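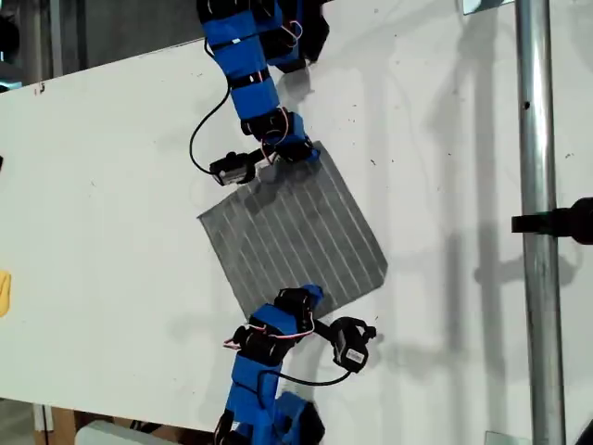
Grain and bias

Every woven cloth is made of two sets of yarn crossing at right angles. The warp runs the length of the loom and is held tight during weaving. The weft is carried back and forth across it. When we say "grain" in this course we mean the direction of these yarns, lengthwise for warp and crosswise for weft. A stripe can help you find it. On a gray cloth with thin, evenly spaced white stripes, a woven stripe follows one set of yarns exactly, but a printed stripe may drift off grain, so pull a thread to check before you cut.

Lengthwise grain stretches least. Crosswise grain gives a little more. The bias is any line between the two, and the true bias sits at 45 degrees to both. Cloth pulled along the bias stretches a good deal even when the fiber itself has no stretch, as the small squares between yarns shift into diamonds.

Selvage

The selvage is the finished edge on each side of the cloth. It runs parallel to the warp. Trim it off before cutting pattern pieces; it often shrinks at a different rate from the rest and will pucker a seam.

Counting yarns

Thread count is warp yarns plus weft yarns in one square inch. Use the pick glass and count a half inch in each direction, then double. Take three readings well away from the selvage and average them. Very high counts on packaging usually come from counting each ply of a plied yarn separately. A sheet sold as 1,000 should be read with that in mind.

Samples for the lab

Set A is the Haltmont shirting, plain weave. Set B is the Wotdale twill — look for the diagonal rib, and do not confuse it with the bias. Set C is the Cenaro sateen, which frays badly, so handle the edges as little as possible.

Cut each strip six inches long, one on the warp, one on the weft, one on true bias. Hang the weight for one minute and record the length before removing it. Record it again after five minutes of rest.

Due in October with the fiber worksheet. Staple the strips to the back page and label the grain with an arrow.

Reading: the chapter on plain, twill and satin weaves. Skip the section on knits for now.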